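How to run a table-clearing demo at your open day

I've done this for visitors at Pestlow two years running now, and the first time I set it up all wrong (way too much stuff, way too fast). So here's how I do it these days.

Start with things people know from their own kitchen. A plate, a paper cup, an empty bottle, a couple of snack packets. Folks lean in when they recognize the mess! Put the plate in the middle where the arm can get to it easily and keep the small stuff off to one side.

Next, slow the arm down. I run ours at half speed with visitors in the room, and I do the cup first. Paper cups are light and they tip if you so much as look at them, so bring the gripper in from the side and let it settle before you close it.

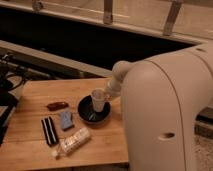 The gripper at the paper cup, with the bottle and packets still on the table.

Keep groups small. We had 14 people in one Thursday group and the ones at the back saw nothing but shoulders. Now I stop at nine and run each demo for five minutes, then take questions.

Oh, and do two full practice runs before the doors open. Crisanto Tolentino stands by the stop button for ours, and he'll yell if I start talking with my hands too close to the arm. Bring spare cups too. Kids will ask you to crush one, and you'll want to say yes.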